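Trevia Kids > Body and Health > Germs

December, by Inger Østergaard

How do disease detectives find out where a tummy bug came from?

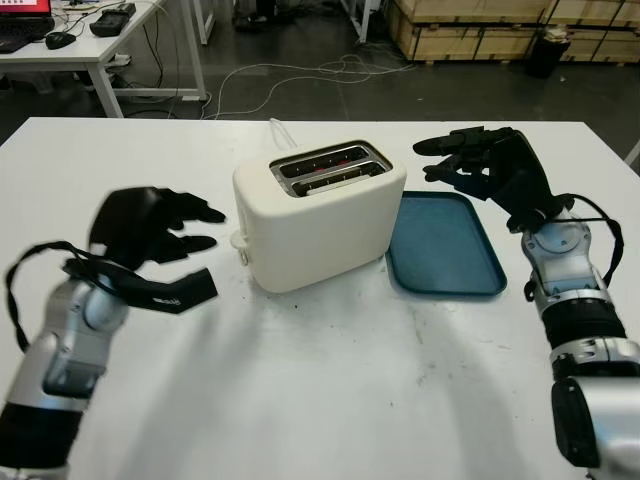
Somebody at the library on Sunday asked me how anyone can tell where a tummy bug started, when the germs are too small to see and half the people who had it just want to forget the whole thing. And could a kid do it?

I love this question! I'm going to answer it with a story, and then you can decide about the kid part.

Picture a school called Corkgate, with 400 students. One morning 13 of them stay home with upset stomachs. By the end of the week there are a lot more. When many more people than usual get sick with the same thing in the same place, that's called an outbreak, and it's time for the disease detectives. Their real job name is epidemiologist. Say it slowly: eh-pih-dee-mee-OL-oh-jist. (I practiced it in the car for ages and I still trip on the middle.)

The first thing they do is decide who counts as sick. You might think that's easy, but what about the boy who had a headache, or the girl who threw up because she rode a roller coaster after three hot dogs? So they write a rule. It might say: you count if you threw up or had diarrhea at least once between Monday and Friday. The rule is called a case definition, and each person who fits it is a case.

Then they ask questions. Lots and lots of questions! When did you start to feel bad? What did you eat? Who did you sit with? Did anyone at home get sick too? They ask the people who stayed well, too, and I think this is the cleverest bit. Say every sick kid drank water from the fountain by the gym. Aha, the fountain! But if all the healthy kids drank from it as well, the fountain doesn't look so guilty anymore.

Let's say 237 Corkgate kids fill in the question sheet. The detectives draw a chart with the days along the bottom and a little square for every person who got sick that day. You get a shape like a hill, and the shape is a clue. One tall, skinny hill often means a lot of people met the germ at the same moment, maybe at the same meal. A long hill with bumps can mean it's passing from person to person. They call this an epidemic curve. I call it the germ hill.

They may also send samples to a lab. Yes, that sometimes means poop in a little pot. Someone has to do it, and lab workers are very calm about it. The lab can often say which germ it is. A common one is norovirus (NOR-oh-vy-rus), and it spreads very easily. A tiny amount is enough to make you sick.

Sometimes they never find the exact answer – people forget what they ate, and the leftovers went in the trash days ago. But they can still help stop the germ from spreading. At our school they might ask for:

Washing hands with soap and water, for 20 seconds, before eating and after the bathroom. Hand sanitizer doesn't work well on norovirus, so soap is the thing.

Staying home when you're sick, and for two days after the throwing up and diarrhea stop. Yes, even if you feel fine and it's pizza day.

Cleaning door handles, faucets and desks with the right kind of cleaner. That's a job for grown-ups.

So, could a kid do it? You can do the thinking part right now. Ask your class what they had for breakfast and what time they went to bed, draw a square for each answer, and see what shape you get. Mine had a huge hill at nine o'clock and a lonely square at midnight – he says there was a thunderstorm.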